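Häufige Fragen zum Greifervergleich

Welche Greifer vergleicht ihr?
Den Zemex mit flachem Metallfinger und den Sauggreifer von Vindach. Beide laufen am selben KUKA-Arm, je 115 Griffe pro Durchgang.

Warum Besteck?
Gabeln und Löffel liegen flach auf — daran scheitern viele Greifer.

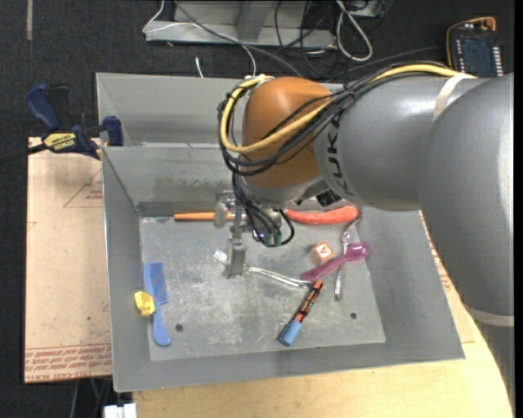 Caoimhe Noonan wendet ein, dass ein Sauger bei Gabelzinken von vornherein im Nachteil sei. Wir werten Gabeln deshalb getrennt.

Wann gibt es Ergebnisse?
Im Oktober.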